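Kurnis suturing cell: setup and upkeep notes

Maintainer: Slavica Kos
Hardware contact: Stavros Stojanovska
Last revised November 3, 2022

This README covers the two-arm suturing cell and the recordings stored with it. The release holds 2,637 clips. If you only want the clips, skip to Files. If you are going to run the cell, read all of it before you power the arms.

What is in the cell

Two patient-side arms, one fixed endoscope camera, one light source, one pad tray. The left arm carries the needle driver and the right arm carries the grasper. Please keep it that way. The tool IDs in the log files are tied to the arm, and swapping sides gives you logs that look fine and are wrong.

The pads are the Georgiou layered type. Mount them with the step edge away from you so that the lower, flatter layer is in the working area. Clamp both ends of the tray. 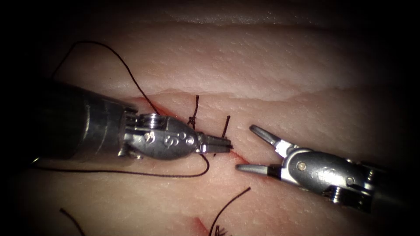 Startup

1. Turn on the light source and leave it for 6 minutes before you set exposure. Set exposure on the metal of the wrists, with both tools in view. The pad goes dark toward the borders when this is right. Do not raise the gain to fix it.

2. Home the arms with no tools fitted, then fit the tools and run the engage routine. If a wrist fails to engage, take the tool out and turn the disks by hand to the marks. Do not press harder on the sterile adapter.

3. Open and close each jaw fully five times. Watch the current plot. A step in the curve near closed usually means thread caught in the pivot.

4. Check grip with a piece of scrap suture. Hold the end in the left jaws, keep the line to the knot tight, and leave the right jaws open and clear of it. Read the left jaw current for 50 seconds. It should stay flat.

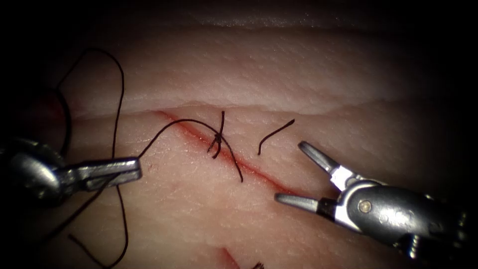

Tool life and cable tension

Tusex tools are logged by hours in use. We pull a needle driver at 300 hours even if it feels fine. In August we ran one past that and the wrist pitch cable went slack in the middle of a session. The clips from that session are flagged "slack" in the index and are left out of the default split.

Signs of a slack cable, in the order we tend to see them:

- jaw tips drift when the wrist is held still
- pitch overshoots on small moves
- a click at the end of travel

Stavros does the re-tensioning. Do not adjust the pulleys yourself. Put the tool in the red bin with the serial number and your initials.

Cleaning

Wipe the jaws and the clevis after every pad. Look closely at the pivot screw, where thread fibers collect. Use the soft brush and the Florden fluid, then dry with air at low pressure. Oil goes on the pivot only, one drop, and never on the jaw faces.

Cut ends and tails from earlier stitches can stay on the pad while you work, but keep loose thread out from under the wrists. A long strand looped over the left arm is normal during a stitch. Stop if it gets into the pulleys.
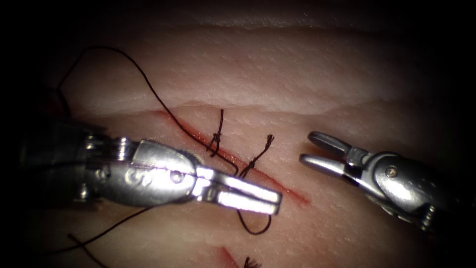
Files

clips/ has the video, one file per stitch attempt
kin/ has joint positions and jaw currents, same base name as the clip
index.csv has operator code, pad number, tool serials, flags
service/ has the tool log, scanned from paper

Known problems

Clock offset between camera and arms was not corrected in the first batch. Menaka Gazi wrote sync_fix.py for this. Run it once only, as it does not check whether the offset has already been applied.

Some serials in service/ are hard to read. Ask Slavica before guessing.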